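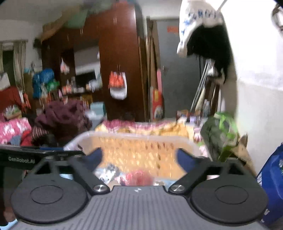
Cuiping Su told us in the first week that a gripper should be looked after like a bicycle, a little and often, and that we would learn more from the screws than from the manual. She was right about the screws!

Our project was the upkeep of one hand-held gripper. Each of its two black jaws pivots on a silver metal screw cap near the inner hinge, and we decided early on that those pivots would get most of our attention. Urmila wrote the care routine, Crisanto kept the log, and I did the tightening (my favorite part).

The routine has stayed much the same since March. Wipe the round pads and the dark navy fingertip pads with a damp cloth. Open and close the jaws slowly and feel for grit. Check both screw caps by hand before reaching for the driver – we overtightened the left one early on and the jaw dragged for a whole afternoon. Fabric fuzz likes to collect at the hinge, so soft laundry means an extra brushing.

We set a full service at every 3,000 closings. The first came at 3,041, as we were having too much fun to stop on time. It took 7 pages of log to write up, and Wanpen found play in the right pivot that the rest of us had missed. Still to do: a spare set of fingertip pads, and a better brush.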